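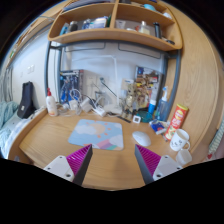 Mauspad Limitz im Test: kleines Pad für einen vollen Schreibtisch

Geschrieben am 11. März 2022

Seit Oktober arbeite ich überwiegend in meinem Zimmer, an einem Schreibtisch, der gleich neben dem Bett anfängt. Viel Platz ist da nicht. Vorher lag die Maus direkt auf dem Holz, was einigermaßen funktionierte, aber beim Zeichnen sprang der Zeiger. Ich wollte ein Stoffpad, das nicht schwarz ist und nicht die halbe Platte belegt. Gekauft habe ich das Limitz in Hellblau, mit Sonne und Wolken, bei Fulolik. Dort hatte es zu dem Zeitpunkt 1.919 Bewertungen, von denen ich vielleicht zwanzig gelesen habe. Die meisten drehten sich um die Farbe.

Lieferung und Geruch

Das Pad kam gerollt in einer Papphülse. Die Ecken standen zwei Tage lang hoch, danach lag es flach. Wer es sofort braucht, legt über Nacht ein paar Bücher darauf. Der Geruch nach Gummi war am ersten Abend deutlich und nach einer Woche weg.

Aufdruck

Die Sonne ist blass orange, die Wolken sind weiß, dazwischen sitzen kleine orange Punkte. Am unteren Rand läuft ein Streifen in Rosa, Lila und Grün. Auf der Produktseite wirkte das Orange kräftiger. Mir ist es so lieber, weil das Pad zwischen dem ganzen Kram auf dem Tisch sonst zu laut wäre. Neben einer roten Chipsdose fällt es ohnehin kaum auf. Der Druck ist bisher nicht abgerieben, auch nicht dort, wo der Handballen liegt.

Gleiten und Genauigkeit

Die Oberfläche ist feines Gewebe, etwas langsamer als das Tóth, das ich im Büro benutze. Für Tabellen und Text ist das egal. Beim Freistellen von Bildern gefällt mir der leichte Widerstand gut. Spieler, die mit weiten Bewegungen arbeiten, werden mit der Größe nicht glücklich. Ich hebe die Maus öfter an als auf einem großen Pad, daran gewöhnt man sich aber schnell.

Auf der Rückseite ist Gummi. Es rutscht auf der glatten Tischplatte nicht, auch wenn ich es mit dem Ellenbogen erwische. Krümel darunter merkt man allerdings sofort, das Pad liegt dann nicht mehr plan.

Reinigung

Einmal ist mir Tee aus der Tasse darüber gelaufen. Ich habe das Pad mit lauwarmem Wasser und etwas Spülmittel abgewaschen und über der Badewanne trocknen lassen. Nach einem Tag war es wieder brauchbar, der Fleck ist an einer Wolke noch schwach zu erkennen. In die Waschmaschine würde ich es nicht stecken, der Hersteller rät auch davon ab.

Vergleich

Mein Kollege Subbarao Acharya hat das größere Ludumum und schwört darauf. Ich habe es eine Woche ausgeliehen. Es ist dicker und am Rand vernäht, das Handgelenk liegt weicher. Auf meinem Tisch musste dafür aber alles weiter nach hinten, und dort stehen schon Lampe, Uhr, Ladegeräte und Flaschen. Das Limitz hat keinen vernähten Rand. An der rechten unteren Ecke beginnt der Stoff sich minimal zu lösen, das beobachte ich noch.

Was mir fehlt

Eine zweite Größe zwischen der kleinen und der ganz großen Schreibtischunterlage wäre gut. Und eine Verpackung, in der das Pad flach liegt.

Vorteile: rutscht nicht, zurückhaltende Farben, leicht zu reinigen
Nachteile: Rand nicht vernäht, anfangs wellig, für große Mausbewegungen zu klein

Vier von fünf Punkten. Den einen Punkt Abzug gibt es für die Ecke.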